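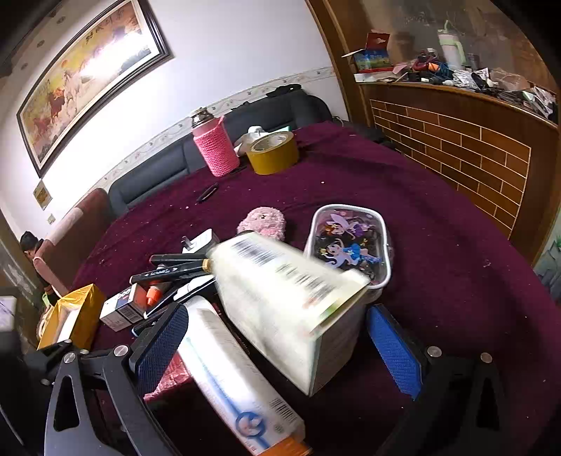 Marikar Parcel Counter to Stay Open Until 8 p.m.

March | By Anjana Thambiah

Home | Local | Business | Sports | Contact

The parcel counter on Sendura Street in Marikar will stay open until 8 p.m. starting next month, the town office said. It now closes at 5 p.m.

The counter handles 4000 packages a month, and many residents have said they cannot get there before closing. A petition for longer hours drew 200 names over the winter.

"I work in Prondon and get home at six," said Imtiaz Munasinghe, who signed it. "My mail sits there until I take a morning off."

Two part-time clerks will be hired for the evening shift. Uncollected packages will be held for 15 days - up from 10 - before they go back to the sender. Fees will not change, counter manager Piyumi Ekanayake said.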